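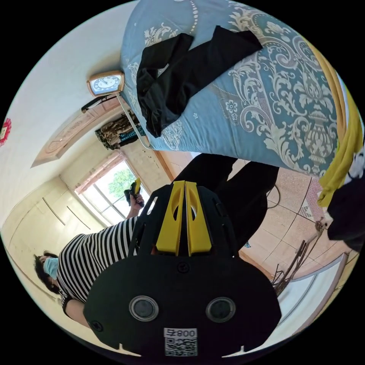 Lindsay ベッドカバー(水色・ダマスク柄)
Plamgate 寝具と布もの

2025年1月21日 更新。在庫の数と送料の欄を直しました。

価格 3000円(税込)
送料 1000円 全国同じ。2枚以上でも1000円のまま
在庫 残り31枚
発送 平日12時までの注文は当日、以降は翌営業日

どんなもの
水色の地にクリームがかった白の柄。大きな唐草風のスクロール模様と小さい花。ふとんや毛布の上にばさっと掛けて、昼間はそのまま。ベッドの上で洗濯物をたたんだり、着替えを広げたり、そういう部屋向けです。飾り専用ではないです。

柄の出方は1枚ずつ違います。大きい模様が枕側に来るもの、横にずれているもの、いろいろ。裁断の位置によるものなので、柄の位置の指定は受けられません。すみません。

サイズ
シングル用とダブル用の2つ。値段はどちらも同じ。マットレスの厚みで垂れる長さが変わるので、注文前に厚みを測ってください。厚いマットレスの方はシングルでもダブル用をどうぞ。床に届くのがいやな方は逆にシングル用で。
枕カバーは付きません。別売りもいまのところなし。問い合わせが多いので検討中、2月に入ってからお知らせします。

ベッドの形と相性
ヘッドボードあり、なし、どちらも可。角が丸いフレームや、曲線のヘッドボードのベッドだと、角の布が少し余ります。余った分はマットレスの下へ折り込む。頭側から先に折り込んで、足側は最後。逆にやると頭側が足りなくなることがあります。
木のフレームを見せたい場合は、垂れた部分を全部マットレスの下へ。薄い茶色の木と水色、けっこう合います。白い家具の部屋にも。濃い色の家具だと水色がはっきり目立つので、落ち着いた感じが好きな方はベージュの方を(Suller シリーズ、別ページ)。

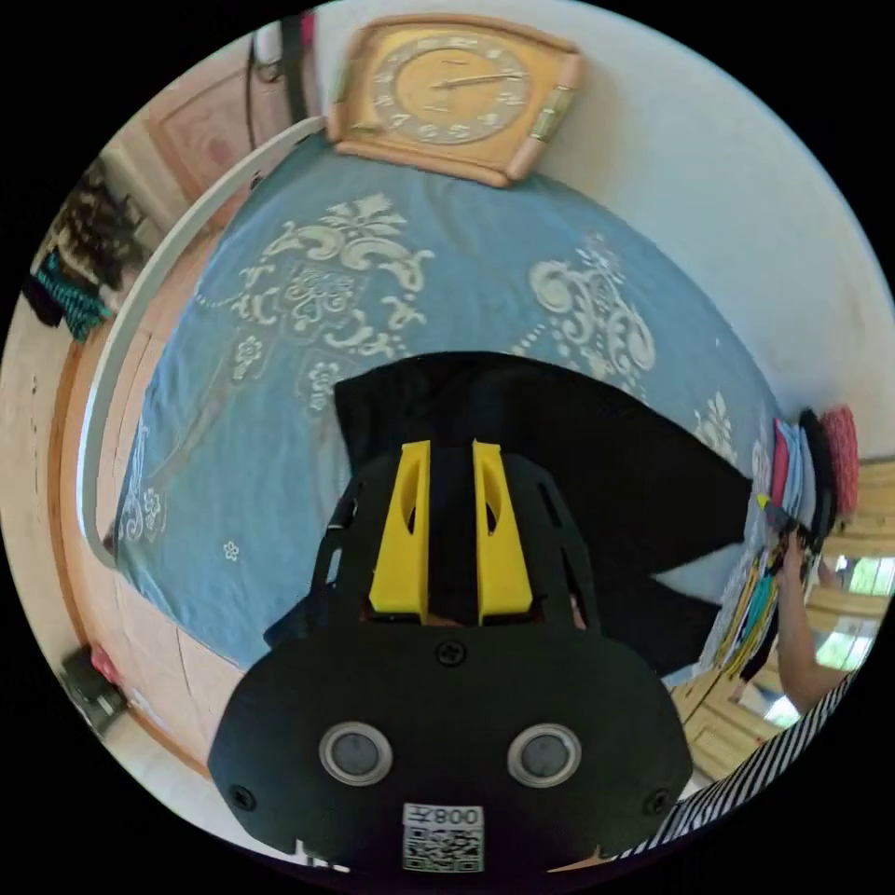
水色カバーの使用例。端にはたたんだ布と赤い柄のクッション

色について
画面だと実物と差が出ます。昼の窓ぎわと夜の電球の下でもかなり違って見えます。電球色の照明だと水色がややグレー寄り。端切れの見本を送れますので、気になる方は先に見本を。見本は1件につき1枚、送料はこちら持ち。返送はいりません。

合わせやすい色
ピンク、白、薄い青の布類はそのまま横に積んでおいてもけんかしないです。赤いクッションをひとつ置くとしまる。黒い服を広げると糸くずが目につきやすいので、たたむ前に一度はらってください。柄物の掛けふとんと重ねるなら、柄の小さい方を下に。

洗い方
水洗い可。裏返して洗濯ネットにに入れてください。最初の1回は単独で。乾燥機は低温なら使えますが、縮みが気になる方は陰干しで。漂白剤は使わないこと。水色が抜けます。
干すときは長い辺で二つ折り、柄を内側に。日に当てっぱなしだと片側だけ色が変わります。取り込んだらアイロンなしでも、掛けて手でなでれば一晩でだいたい落ち着きます。
素材の表示はロットで違うので、タグの表示を優先。肌の弱い方は注文前にロットを問い合わせてください。

しまうとき
縦に三つ折り、それをくるくる巻くと棚に立てて入ります。重ねて積む場合は一番下に。上に置くとすべって崩れる。備え付けのクローゼットなら上の棚でも大丈夫ですが、奥まで押し込むと次に出すとき柄がしわだらけ。圧縮袋は短い間だけにしてください。

お客さまから
「来客のときに掛けるつもりで買って、結局毎日掛けてます。ベッドの上でたたみものをするので、下のふとんに毛がつかなくなったのが助かる。角はちょっと余ります」(Zoila Sotelo さん、ダブル用)
「思ったより水色。夜に見るとちょうどいいです。もう1枚、洗い替えに注文しました」(Domenica Hauser さん、シングル用)

よくある質問
ソファに掛けてもいいか → 可。ただし滑り止めなし。背もたれの後ろに折り込む分の長さを見ておいてください。
こたつの上掛けには → 正方形ではないのでおすすめしません。
冬はこれ1枚で寝られるか → 無理です。カバーなので中わたは入っていません。
ギフト包装 → なし。紙袋の同梱だけできます、注文時に備考欄へ。
2枚つなげてキングサイズに → 自分で縫う方はいますが、柄は合いません。縫ったあとの返品は不可。

返品・交換
未使用なら到着から1週間以内。水通ししたものは受けられません。サイズ違いの交換は往復の送料をお願いしす。縫製の不良はこちらで全部負担、不良の箇所が分かる写真を添えて連絡ください。

同じ棚の商品
Suller ベッドカバー(ベージュ・無地)
Serkon たたみ板 シャツ用
Lindsay クッションカバー(色は商品ページで)

まとめて注文の場合、いちばん遅い商品に合わせて一度に発送します。急ぎのものは別々に注文を。
在庫の数字は手で直しているので、ずれることがあります。売り切れだったらメールします。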